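Notes pour l'intervention – Le linge de maison en location courte durée

Diapositive 1 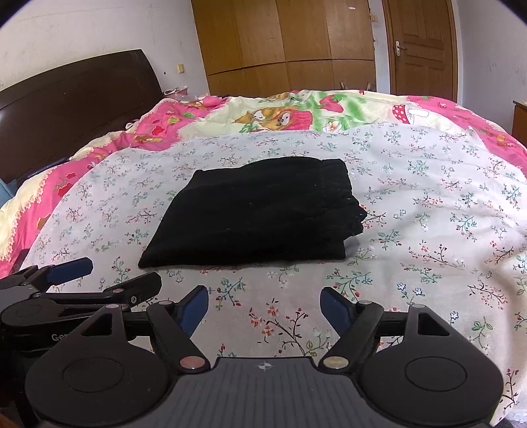 Vêtement noir plié sur un drap à petites fleurs, courtepointe à motifs vifs.

Se présenter rapidement, rappeler que la salle est libre jusqu'à 16 h. Demander qui loue à l'année et qui loue à la semaine, les chiffres ne se lisent pas pareil.

Diapositive 2 – Le parc de Wotalstead
159 logements suivis, de novembre à la fin du printemps. Le linge est le deuxième poste de dépense après le ménage. Préciser que les serviettes sont comptées à part.

Diapositive 3 – Acheter ou louer
Navevgate achète ses draps et les fait laver sur place. Hajji passe par un loueur, avec un minimum de 200 pièces par livraison. Ne pas donner d'avis à ce stade, laisser la salle réagir.
Si question sur le stockage : compter trois parures par lit – une posée, une au lavage, une en réserve.

Diapositive 4 – Blanc ou imprimé
Le blanc se lave à haute température et se remplace pièce par pièce. L'imprimé cache mieux les petites taches, mais un motif arrêté par le fabricant oblige à changer toute la parure. Passer vite si on est en retard.

Diapositive 5 – Le contrat Adonine
2 000 euros de caution, rendus en fin de saison. Lire la clause sur les pièces manquantes en entier, elle est courte.

Questions. Distribuer la grille de calcul à la sortie, elle existe aussi en version tableur.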